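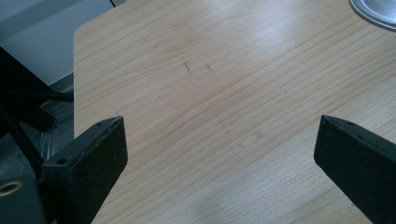

Hand-held gripper over a tabletop at the Olville site, with two small marks on the wood.

Home | Projects | Reports | Funding | Contact

Automation at Olville: progress report to the Floketti fund
10th March
Prepared by Yasaman Hassanpour, site manager, Ondale

Work since October

The table inspection and clearing task is now in its second stage. Staff use the hand-held grippers to show each movement, and the recordings go to Gumede for training. We have 3713 usable recordings. Another 829 were rejected, mostly for poor lighting or because the operator stopped partway through. Glare on the finished tops is still a problem in the afternoon. We moved two of the stations away from the windows and will report on the result next time.

Scuffs and pencil-type marks are logged before a table is released. Parvaneh Nouri wrote the sheet for this and it has been in use on both shifts. Flat metal items remain the hardest to pick up, and we have asked Gumede for thinner fingertips.

Staff

Fourteen people have been trained on the grippers. No jobs have been cut, and the agreement signed in October rules this out until the end of the funded period. What has changed is how the day is split. Operators record for two hours, then go back to regular finishing work. Several said the two hours were too long on the wrist, so Farzad Karimi has cut the sessions to 45 minutes with a break between them. Output dropped in the first week and has since recovered.

Radosław Żak has moved from the finishing line to checking recordings full time. He kept his grade and shift pay. A second post of this kind is planned but is not yet in the budget.

The evening shift has raised two points that are still open: who may view the recordings, and whether they can be used to judge a person's speed. Our position is that they can't. Simin Karimi is putting this in writing for the staff handbook.

Spending

We have used 93 percent of the equipment line. Training is under budget. We ask to move the unspent training money to the second checking post.

Related
Olville staff agreement, summary
Gripper sessions: notes for shift leads
Previous report to Floketti

Contact the Ondale project office | © Ondale | Back to top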